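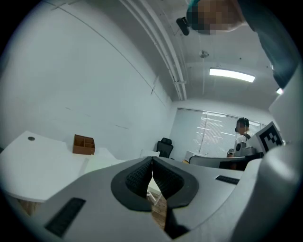
Hand-Guided Teaching at Work

Hand-guided teaching is a way of getting a robot to do a job by having a person do it first, with a gripper held in the hand. I've been keeping the automation pages on this site going for a while now, and this is the entry I get the most mail about, so I've rewritten it from top to bottom (thanks to everybody who wrote in after the old one!).

What it is

The basic idea is pretty simple. You hold a gripper, you pick something up with it, you put it where it goes, and the motion gets recorded. Do that enough times and there's something for a robot to learn from. No code, no teach pendant with forty menus. The soft black finger pads are the part that touches the work, and people get surprisingly attached to a pair that closes nicely. The square black-and-white marker on the gray housing is the kind a camera can find easily, which helps with working out where a thing is and how it's tilted.

A lot of this goes on in plain office rooms – desks, blinds, a black office chair – so if you were expecting a factory floor with yellow cages, you may be let down.

Where the word "demonstrator" comes from

At Cekell, the parts distributor in Jollesberg where I worked for six years, the job was first called "operator," then "trainer," and then "demonstrator," which stuck. The company started with 21 people on it, pulled mostly from the packing benches. I was one of them! Other places say "teacher" or "collector," and at Altadus they just say "hands," which I kind of love.

What changes for the people

Well, the day changes, mostly. On the benches I packed 800 small orders in a good week and could do it half asleep. Demonstrating is slower and you have to pay attention the whole time, because a sloppy grab goes into the record along with the good ones. We did blocks of 20 minutes and then swapped. Your thumb gets tired before your back does.

Gwendolyn Szabo, my shift lead back then, pushed hard for the swapping. She also got demonstrators a say in which tasks were taken on first, so the bin lifting everybody hated went ahead of the label work that people liked. I think that was the best decision anyone made in the whole project.

Pay is the sore spot. We stayed on the bench rate for the first year, and plenty of us felt we were handing over what we knew for nothing extra. A skill bonus came in that June. Some coworkers went back to packing anyway, and I don't blame them.

Common complaints

Wrist strain, first of all. Left-handed people also have a rough time with some grips. And then there's being recorded, which bothers some folks a lot and others hardly at all. Ask early who gets to see the recordings and how long they're kept.

See also

Leclerc bench layout; Job rotation; Teach pendant; Packing rates, entry 61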